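Etar Bench Cell, Two-Arm Configuration
Product information and conditions of safe use

Overview
The Etar Bench Cell is a tabletop work cell for light handling tasks, supplied by Skalluvport with two arms, parallel grippers, wrist cameras and a brown work mat. It is intended for training rooms and development laboratories. Purchasers are responsible for the risk assessment of the finished installation, including any tooling or workpieces they add.

Gripper and wrist camera
Each gripper is delivered with its fingers fitted and aligned. Finger screws must be checked before the first shift of use and again after every 90 hours of operation. The wrist camera should be checked with the gripper open and unloaded, against a plain, light surface, so that marks on the lens can be told apart from marks on the work. 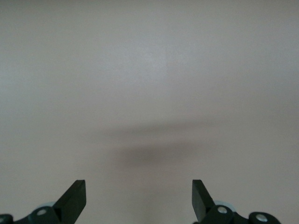 Replacement fingers are sold in matched pairs under the Plirkus name. Fitting one new finger opposite a worn one is not permitted. After any change of fingers, the operator shall run the opening and closing check at reduced speed and record the result in the cell log.

Operating rules
1. One trained person is in charge of the cell at all times. That person's name is posted at the bench.
2. Hands, sleeves and tools stay off the mat while either arm is enabled. Parts are loaded and removed only after both arms have been stopped.
3. First runs of a new program are limited to 10 percent speed.
4. The two arms may work over the mat together only when their zones have been set and tested. Bins and workpieces are placed within the zone of the arm that will handle them. 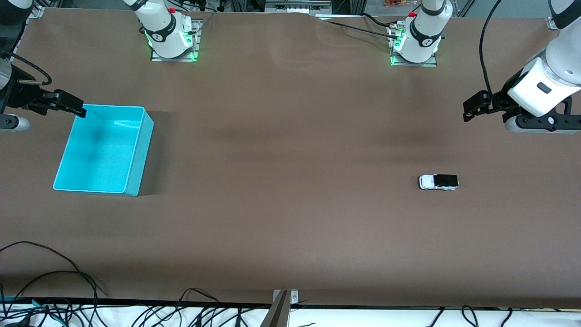 5. Cables are inspected at the start of each day. A cable with a cut, crush mark or exposed conductor takes the cell out of service.
6. The stop function is tested every morning and after any move of the bench.

Training and records
Operators complete the Grīnberga course before working without supervision. Certificates are valid for 12 months. Inspection records, program changes and reported incidents are kept for the life of the cell and must be available to the site safety officer on request.

Ordering
Etar Bench Cell, two arms, with mat: order code 290
Plirkus finger set, one matched pair: order separately
Technical contact: Osamu Kaneko, Product Safety, Skalluvport

The next revision of these conditions will be issued in October.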